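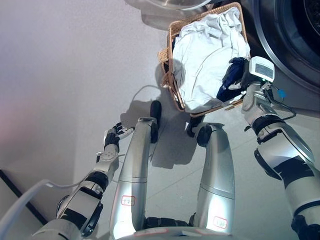

About us

Hello, and thanks for dropping in! I'm Driss Cherkaoui and I run Sterkis, a small home-from-home boarding place for dogs on the edge of Flanamdale. I live here too, so your dog isn't going to a kennel block with a night light. They're staying at my house, with my sofa and my slightly bossy greyhound, Fahmy.

I started boarding dogs after five years of walking other people's. Owners kept asking if I knew anyone who'd have a nervous dog for a week, and I kept saying "well, bring him to me" -- until one July I had a whippet, two terriers and a very damp spaniel in the kitchen and thought I'd better get a licence. So I did.

I take 3 dogs at a time, plus Fahmy. People do ask if I could squeeze in a fourth over Christmas, and the answer is always no (sorry!). Dogs from the same home can share a room, and any dog who prefers a bit of peace gets the back bedroom, where you can hear the blackbirds and not much else.

We go out twice a day, usually along the Zundetley path by the river. It's flat, so the old boys manage it nicely. Your dog stays on the lead unless you've told me in writing that they come back when called, and I mean really come back, even with a squirrel involved. Afternoons are for snoozing. I'm home most of the day and I do like a dog under the desk while I catch up on emails.

Please bring their own food, their own bed and something that smells of you. An old jumper is perfect. I'll wash bedding before it goes home, unless you'd like it left alone.

New dogs come for a trial afternoon first, which is free, and you're welcome to stay for a cuppa and ask me anything you like. I'll need to see an up-to-date vaccination card and have your vet's number. I don't take unneutered males over a year old, as Fahmy has opinions about them.

The next open afternoon is Sun 10 November. Come and have a nose round the garden, and bring the dog!

Driss (and Fahmy)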